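Destwood 22 Waffle Maker

Koutsoukos Kitchen Supply > Breakfast > Waffle Makers

Item 1122 – In stock

We've been making Sunday-style waffles on this one for months and still get excited when the batter hits the grid. The pockets are deep, the edges go properly crisp, and the middle stays soft enough to soak up a good pour of syrup. If you grew up with your grandmother's heavy old flip iron, you'll know the kind of waffle we mean! 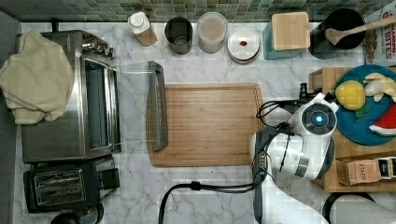
The grid pattern comes from a stovetop iron Destwood first sold in 1971, and we're so glad they kept it. It makes one thick round waffle that breaks into quarters. Batter goes in at the center, the lid comes down, and you turn the whole thing over with the side handle.

The plates lift out for washing. Go easy on the oil – a light brush before the first waffle is plenty, and a buttery batter needs even less.

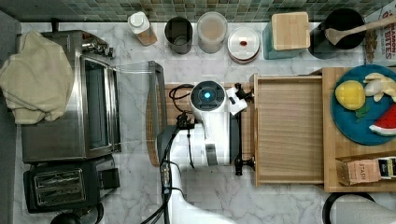
Yeasted batter is where it really shines. Mix it the night before, leave it in the fridge, and stir it down in the morning. Cornbread batter works too (try it with chili), and so does leftover stuffing, pressed in firmly and cooked until the outside is brown.
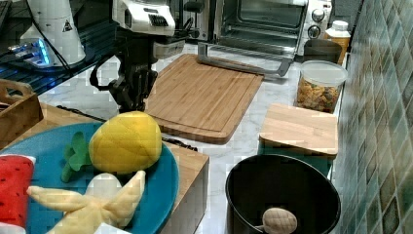 Taltbridge wrote to tell us that buttermilk batter came out best on the second-highest setting, and that a spoonful of cornmeal gave it a lovely crunch.

Browning settings: five
Plates: removable, nonstick
Cord: wraps under the base
Price: $145
Spare plates: sold in pairs, made by Amix
Back in red this October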